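Stop Apologizing for Your Cards

Every November our card group in the back room of Plundska makes cards for the winter holidays, and every November I hear the same sentence. Someone puts her card on the table and says, "It is only simple."

I want to argue against the word "only".

In my opinion the hobby has become too afraid of plain cards. We look at cards with six layers, foil, ribbon and three kinds of ink, and we think this is the level we must reach. I did this also. When I cleaned my craft room in the spring I counted my stamps, and there were 353. I had used 146 of them. The rest I bought for cards I believed I should be making.

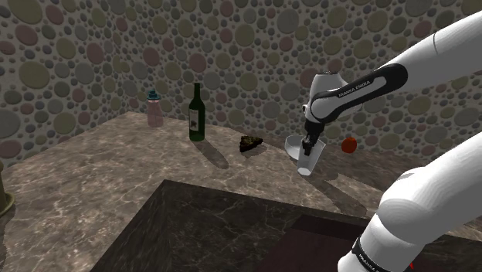 Robot arm above a brown stone countertop, computer rendering.

My friend Shirin Heydari owns 8 stamps and one black ink pad. She folds the cardstock, stamps one phrase, and puts a narrow strip of patterned paper under it. I have kept every card from her. I can't say this about some much more complicated ones I received, because they were too thick to stay closed in my box.

Folke Eide, who teaches the layering class at Jostside, does not agree with me. He says that a card with many layers shows the person that you spent your evening on them. I understand this, and his own cards are beautiful – I would never ask him to stop. But the person who opens the envelope reads the words first. If there is hardly any space left inside for writing, I think something went wrong with the plan.

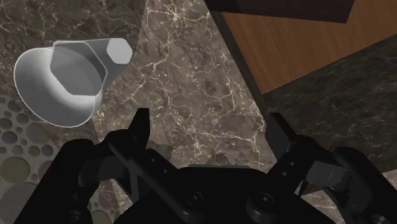 Translucent gray glass and a black gripper, computer rendering.

There is also the question of the post. A bulky card costs more to send, and the corners suffer. Last winter Tyra Midtbø mailed me a card with a large paper flower, and it arrived as a flat paper flower. The message behind it was four lines about her mother's garden, and I still read it sometimes.

So I would like us to try something this year. Bring one sheet of cardstock, one stamp and a pen that you like. Put the card on the table and say nothing about it.

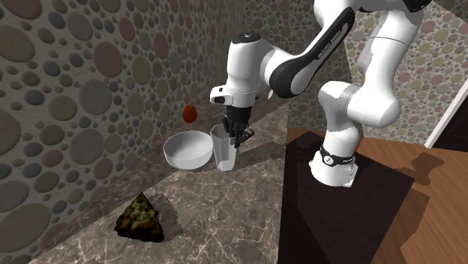 What I Keep on My Own Table

I still have a paper trimmer, a bone folder and two ink pads, one black and one dark green. The unused stamps went to Amr Abdel Rahman, who runs the children's table on Saturdays, and he has already asked if there are more.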